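Print this message | E-mail this message | 3 replies

Subject: Re: Storing beaded bracelets?

Cengiz Tuncer wrote:
> Mine are all in one drawer and the elastic ones keep going
> slack on me. Does anybody use tins? I was looking at the
> Lirex boxes, 40 compartments, but it's a lot of plastic for
> bracelets I wear twice a year.

Hi Cengiz,

Tins, yes! I've been using them for years and I'm a bit of a magpie with them (biscuits, tea, Mum's old button tins, whatever comes my way). I did try a divided box from Prusero once and the compartments were too small for anything chunky, so it went to the op shop.

I had a big sort-out in November on the spare bed, with checked plastic down first so the doona didn't get grubby. 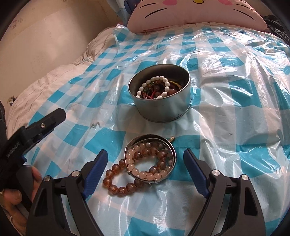

My favourite way is a tall tin for the everyday tangle and a shallow one for the heavier beads, where you can get your fingers in. Elastic ones lie flat and never get hung on a hook - that's what stretches them. I restring with the Tsuchiya cord, $20 a reel, and it's held up beautifully so far.

Give the tins a good wipe and let them dry right through before anything goes in. I've got spares if you'd like a couple, just sing out and I'll bring them to the next swap!

Cheers,
Bron

Shares: 20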